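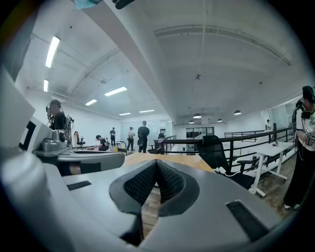

**Equipment planning at Preno** covers the purchase and upkeep of hand-held grippers for the Cestovstead site. The current plan, drawn up by Inès Maillard and dated 9/5/25, provides for 48 working units out of 54 ordered. The other six are kept as spares.

## Budget

Grippers are bought from Vasseur at a unit price of €141, with delivery in two batches.

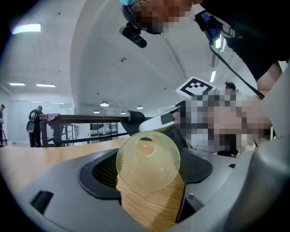 Wearing parts are budgeted separately and supplied by Durnum. They include rubber linings, straps and cables. Orders for the second batch close in August, after which prices are reviewed.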